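作業ノート No.101
2025年12月
Beten 寝室まわりの衣類のたたみ方、厚手・濃色の分

場所は寝室。台は使わず、ベッドの上でたたむ。5月の回は居間の机でやって、長いものの端が机から落ちて何度もやり直しになった。あのときのメモに「広くて少し柔らかい面で試すこと」と書いてあり、今回はその続き。

対象は濃いチャコールの無地。厚みがあって、表面の反射がほとんどない。先に薄手の色物を片づけてから取りかかった。色物は特に書くことなし。手順は前回の表のままで通る。

厚手は置き方から決め直した。最初は袋から出したままの向きで置いて、端から順にならす。手のひらを寝かせて、中心から外へ。指先でつまんで引くと生地が戻ってくるし、ボックスシーツのほうも一緒に寄ってしまう。シーツは四隅をかけ直してから始めること。かけ直しを省いた回は、折るたびに下のシーツに筋が入って、折り線の見当がつけにくくなった。 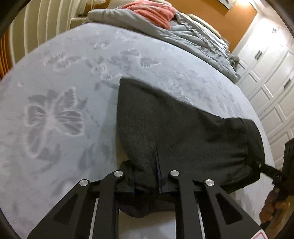

ウエストのギャザーがいちばん扱いにくい。ゴムが寄せた分だけ生地が余っているので、そこを基準にして折ると残りが斜めになる。縫い目のほうを基準にする。縫い目に沿って軽く押さえ、ギャザーのひだはそのまま寄せておく。ひだを伸ばそうとすると、手を離したとたんに縮んで全体がずれる。

今のところの順番。
1 全体を広げ、裾側から空気を押し出す
2 縦に半分。縫い目どうしを合わせる
3 角が三角に飛び出したら内側へ入れて、辺をまっすぐにする
4 裾側を先に折り、ギャザーの側をあとから重ねる
5 表面を一度だけなでる

4の順は前回の表と逆。前回の表ではギャザーの側を先に折って芯にしていた。薄手ならそれで問題ない。厚手だと芯がふくらんで、上に重ねた生地が滑る。表は直しておく。

重さは乾いた状態で700g。Bunderaの見本帳にある同じくらいの厚さの生地とくらべると重いほうに入る。重いと折り目は寝てくれるが、持ち上げるときに下の層が抜けて垂れる。持ち上げるときは必ず下まで手を入れる。上の層だけつかむと、ほどけてやり直し。

見え方の話を少し。黒に近い色は、層の境目が影と区別しにくい。天井の明かりだけだと、端がそろっているのか、下の層がはみ出しているのか、立ったままでは判断できない。しゃがんで横から見ると分かる。シーツが淡い色なので、輪郭のほうはよく出る。柄はあまり気にならなかった。蝶と葉の柄が白っぽい線なので、折り目を見るのに邪魔をしない。前に濃い格子柄の布の上でやったときは、格子の線に合わせて折りそうになって困った。

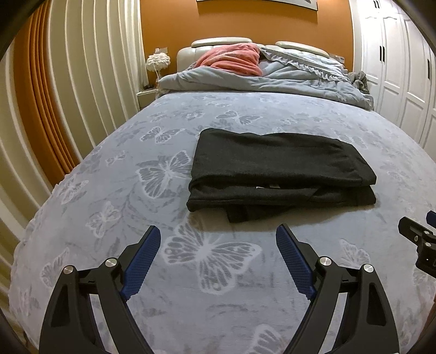 図1 厚手・濃色、たたんだところ。手前右に下の層が垂れている。合わせ目から淡い色の小さなタグ。

タグの扱いは決めていなかったので、決めておく。外へ出さない、ただし無理に押し込まない。押し込むとタグの硬い角が生地を内側から突いて、表にぽつんと出る。層の間に平らに寝かせておけば足りる。Delacroixの手引きではタグを上に出して収めることになっているが、あれは店の棚の話で、家の引き出しとは事情が違う。

掛け布団と毛布は頭のほうへ寄せたまま。作業のたびに外して別の部屋へ運ぶのはやめた。寄せておけば足もと側が広く使える。ただ、寄せた布団に近いところは面が傾くので、たたむ位置はベッドの真ん中あたりにする。マットレスが沈むので、膝はつかない。膝をつくと、その重みで衣類がこちらへ寄ってくる。

引き出しとの関係。Wistholmの引き出しは内寸の幅が64cm、横に並べて入れるつもりでいる。立てて入れるなら厚みは一つ7cmまでに抑えたい。厚手はたたんだ直後だと空気が入っていて、この線を超える。強く押すと跡が残るので、しばらく置いてから入れるほうがよさそう。どのくらい置けばいいかは未確認。次回、置く前と後で測る。

丸める方法も考えたが、濃い色の厚手は丸めると外側にほこりを拾う面が増える。ブラシがけが面倒なので今回は見送り。四角でいく。 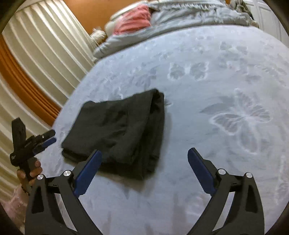
図2 四角にまとめた形。上の面に浅いしわ、右側は縁の重なりがそろっていない。

図2の右側について。縁の層がばらけるのは、2で縫い目を合わせたあと、折るときに外側の層だけ引いているせいだと思う。外側は回り込む距離が長いので、引かずに余らせておけばそろうはず。紙の型紙で同じことをやると、外側がはっきり短くなる。生地だと伸びてごまかされるので気づきにくい。型紙は棚の封筒に入れてある。使ったら戻しておいてください。

上の面のしわは気にしない。なでる回数を増やしても浅いしわは残るし、増やすと下の層が動く。一度だけ、で確定。

残り
・3の角の入れ方。手順表の文が分かりにくい。「内側へ入れる」を「下の層との間へ差し込む」に直すか検討
・表の4の順を書き換える（薄手と厚手で欄を分ける）
・厚みの測定、置く前と後
・シーツのかけ直しを手順の頭に入れる
・横からの明かり。枕元の小さいランプで足りるかどうか、夜に試す
・裏起毛のものは今回手をつけていない。滑り方が違うはずなので別の欄にする

片づけ済み。シーツはそのまま、型紙と見本帳は棚へ戻した。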